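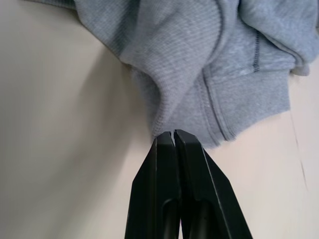

# Clirero grasp-point add-on for cloth

I get asked for this one a lot, so it finally has its own page. Clirero is the little piece of software I wrote to pick where a two-finger gripper should grab a garment that's been dropped in a heap. Shirts, towels, sweatshirts, whatever you've got. It works from the wrist camera alone, so you don't need a second camera over the table (I had one for ages and was always bumping it).

The main idea is pretty simple. Most cloth pickers I tried go for the highest wrinkle, and that's fine if all you want is to get the thing off the table. I want to fold it afterward! So Clirero looks for spots near a hem or a ribbed band, scores them, and takes a small pinch at the lowest one it likes. Heavy gray knits are my favorite test because the seams hardly show and the folds all look alike.

## What you get

- The trained model, plus the smaller one for slower computers
- 2,691 labeled grasps, each with the wrist view at the moment the fingers closed
- My folding-table settings file, comments and all
- Setup help by email from me or Octavio Gallardo, who wrote the gripper driver

## How well does it do?

We ran 1,000 picks in September on a mixed pile. Clirero came up with exactly one garment, held near an edge, on 812 of them. The highest-wrinkle method managed 547 with the same clothes and the same gripper. Shakuntala Joshi ran the comparison and shuffled the order so neither method got the easy piles, and her write-up comes in the download.

Thin slippery stuff is still weak. Lining fabric slides out before the lift is done, and I haven't fixed that. Fuzzy knits shed onto the fingertips too, so I wipe mine down every 200 picks or the grip starts to drift. Your mileage may vary if your pads are softer than mine.

## What it needs

- A parallel gripper with narrow tips (I use the Sterkham, and Ntuli fingers fit with the spacer)
- A wrist camera that can see both fingertips
- A plain, light surface. Patterned tablecloths confuse it badly, ask me how I know
- 4 GB of graphics memory for the full model

## Ordering

It's sold through the Wotance shop as a download, one license per arm. Schools and university labs can have it free, just write from your school address and tell me which gripper you're running. If you've got an older version, the new settings file won't read your saved thresholds, so copy those down before you update.

Page last updated 2025-03-10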